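Selbstbau-Greifarm für den Küchentisch: Wie bringe ich ihm bei, die Tasse von allem anderen zu unterscheiden?

Forum Selbstbau und Werkstatt > Robotik für zu Hause
Eingestellt am 4. Feb. 2025 von Tischkante

Hallo in die Runde,

ich lese hier schon länger still mit und habe mich jetzt endlich angemeldet, weil ich alleine nicht weiterkomme. Seit September baue ich in meiner Freizeit an einem kleinen Greifarm, der auf einem Holztisch stehen und einfache Gegenstände aufnehmen und umsetzen soll. Das Gestell habe ich aus dem Bausatz von Flimcombe zusammengeschraubt, die Servos sind von Zarkska, und die Steuerung läuft über einen alten Rechner, der bei uns sonst nur noch zum Radiohören benutzt wurde. Mechanisch bin ich richtig zufrieden, muss ich sagen! Der Arm fährt ruhig, er wackelt kaum noch, und auch die Kabel habe ich nach langem Hin und Her so verlegt, dass sie sich nicht mehr um das Schultergelenk wickeln.

Woran es hapert, ist das Sehen. Der Arm soll eine Tasse am Henkel greifen und sie an einer anderen Stelle wieder abstellen. Auf einem leeren Tisch klappt das gut. Sobald aber an der Wand entlang die üblichen Sachen stehen, also Korb, Kaffeetüte, Dosen und was sich bei uns eben so ansammelt, springt die Erkennung hin und her. Mal hält sie den Globus für die Tasse, mal den Stapel Untersetzer, und einmal wollte der Arm allen Ernstes nach der Kaffeetüte greifen (ich habe zum Glück rechtzeitig den Strom weggenommen).

Bisher habe ich 281 Fotos gemacht und von Hand beschriftet, die meisten allerdings mit freigeräumtem Tisch. Die Erkennung sucht im ganzen Bild nach der Tasse und nimmt dann den Treffer mit dem höchsten Wert. Muss ich viel mehr Fotos machen? Oder liegt der Fehler woanders? Ich möchte den Tisch ungern jedes Mal abräumen, denn der Arm soll ja bei uns zu Hause zurechtkommen und die Küche soll eine Küche bleiben.

Vielen Dank schon mal an alle, die sich durch den langen Text gearbeitet haben!

Tischkante

Lötfuchs schreibt:

Mehr Fotos. Unter 3000 würde ich gar nicht erst anfangen. Und eine bessere Kamera kaufen, die von Söderlund soll gut sein, hatte ich aber selbst noch nicht in der Hand.

Werkbankwinkel schreibt:

Hallo Tischkante, und herzlich willkommen! Dein Beitrag hat mich sehr an meinen eigenen ersten Arm erinnert, der steht inzwischen in unserer Gemeinschaftswerkstatt und sortiert dort brav Schrauben. Bis dahin war es ein ziemlich langer Weg, und an genau deiner Stelle habe ich auch ein paar Wochen festgehangen.

Bevor du dich jetzt wochenlang mit der Kamera vor den Tisch setzt: So viele Bilder, wie oben geschrieben wurde, brauchst du nach meiner Erfahrung für eine einzelne Tasse nicht. Ich bin damals mit 795 Aufnahmen ausgekommen, und davon waren etliche noch unscharf. Viel mehr gebracht hat mir, dass auf den Bildern dieselbe Unordnung zu sehen war, mit der der Arm später zurechtkommen musste. Wenn deine Erkennung fast nur leere Tische kennt, dann hat sie nie gelernt, was alles keine Tasse ist, und rät eben fröhlich drauflos.

Ich würde so vorgehen:

1. Lege zuerst einen Arbeitsbereich fest. Die Dinge an der Wand muss der Arm ja gar nicht anfassen. Miss aus, wie weit er nach hinten greifen darf, trag diese Grenze in die Steuerung ein und verwirf alle Treffer, die dahinter liegen. Das ist in der Software schnell gemacht und nimmt dir vermutlich schon den größten Teil der Fehlgriffe weg. Den Strom würde ich in der Probezeit trotzdem griffbereit halten, das hast du schon ganz richtig gemacht.

2. Bau dir dann eine feste Probeaufstellung und lass sie ein paar Tage unverändert stehen. Bei mir kommt alles in eine Reihe nach hinten an die Wand, die Tasse bekommt den Platz davor, und der vordere Teil des Tisches bleibt frei, damit der Arm sie dort absetzen kann. Gut ist ein bunt gemischter Hintergrund: etwas Rundes, etwas Glänzendes, etwas mit viel Schrift. Der Korkglobus auf den Futterdosen ist da ein herrlicher Störenfried, und die Kuppelkamera daneben ist weiß wie die Tasse, so etwas trennt gute von schlechten Erkennungen recht zuverlässig. Den Henkel drehe ich für den Anfang nach vorn und ein wenig nach links.
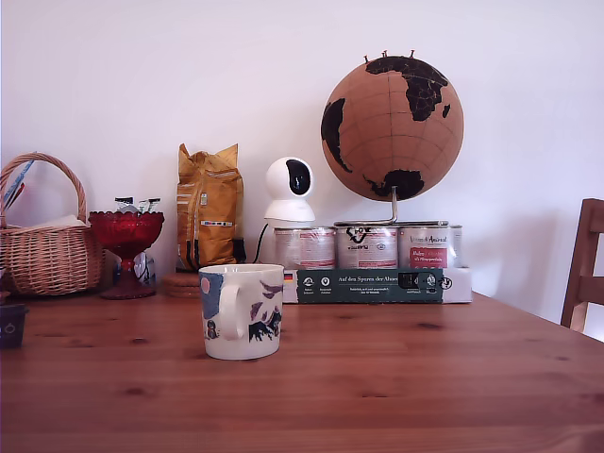
3. Fotografiere die Aufstellung und verändere immer nur eine Sache. Zuerst wandert die Tasse, danach drehst du den Henkel, und erst wenn das sitzt, kommen die anderen Gegenstände an neue Plätze. Ich habe den Fehler gemacht, alles auf einmal umzustellen, und wusste hinterher überhaupt nicht mehr, woran es lag. Nimm auch Bilder ganz ohne Tasse dazu! Die vergisst man leicht, und ohne sie findet das Programm eben immer irgendwo eine.

4. Achte auf das Licht. Warmtoniges Holz, weiße Wand und weiße Keramik sind hübsch, machen es der Kamera aber schwer, weil der Rand der Tasse vor der Wand fast verschwindet. Wenn deine Kamera etwas erhöht steht und schräg nach unten schaut, hat sie hinter der Tasse mehr Tischplatte und weniger Wand, und der Henkel hebt sich deutlich besser ab. Ich habe meine dafür auf eine alte Stativstange gesetzt.

5. Teile die Aufgabe in 2 Schritte auf. Erst die Tasse suchen, dann in einem kleinen Ausschnitt nur noch den Henkel. Bei mir lief das in der Anleitung zum Dandmont-Baukasten unter dem Namen Feinsuche, man kann es aber mit jeder Software nachbauen.

Und noch etwas aus leidvoller Erfahrung: Üb mit einer leeren Tasse, und zwar mit einer, an der kein Herz hängt. Meine Lieblingstasse liegt seit dem zweiten Probelauf in Scherben in einer Schachtel, und kleben mag ich sie bis heute nicht.

Schreib doch bitte, wie es weitergeht, ich bin wirklich gespannt!

Tischkante schreibt:

Ganz herzlichen Dank, so eine ausführliche Antwort hatte ich gar nicht erwartet! Auf die Grenze nach hinten hätte ich auch selbst kommen können. Ich habe sie gestern Abend noch eingetragen, und seitdem lässt der Arm den Globus in Ruhe. Die Untersetzer hält er leider immer noch gelegentlich für die Tasse, wenn sie weit vorn liegen. Also mache ich jetzt Fotos ohne Tasse und melde mich, sobald ich mit Punkt 3 durch bin.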